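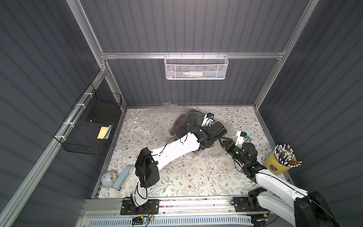

Up at 5:40 and could not get back to sleep, so I finished the letter to the water office in Lurden and walked it to the box before breakfast. Frost on the lower steps. The bill for the winter came to 2561 again, the same figure as last quarter, which tells me they are still not reading the meter. I put the last two readings in the letter and asked for someone to come out.

Knee was fine going down and stiff coming back. I took the long way past the Avram orchard. They have pruned hard this year, and the brush is piled along the fence the whole way to the culvert. No blossom yet. Last March the early plums were already open by this time.

Bread in the oven by nine. I used the rye from Gumitz, 200 grams of it, and the rest white. It came out flatter than I like. I think the starter is tired after the cold week and I will feed it twice tomorrow and leave it by the stove.

Spent most of the day on the back room. The window on the north side has let in damp behind the shelf, and the plaster comes away if you press it with a thumb. I scraped it to about shoulder height and stopped when my arm got tired. Under the plaster there is green paint, then a layer of newspaper, too brown to read. I saved one piece and threw out the rest. The shelf itself is sound. I have stood it in the hall, where I will walk into it for a week.

Lunch was soup. Read 44 pages of the book on the Skondoveo railway, which is slower than the first volume but has better maps. The line was meant to have 122 bridges, and the chapter I am on is still arguing over the third.

In the afternoon I drove to the hardware store for lime and a new scraper. They had the scraper. Lime is expected next month, so the wall stays open until then — not a bad thing, it can dry. Bought lamp oil and seed potatoes while I was there, and forgot stamps.

Wind came up at dusk and the gate banged until I went out and tied it. The hinge needs a longer screw. Beans and the flat bread for supper. It tasted better than it looked.

To do: starter, stamps, gate, call about the chimney.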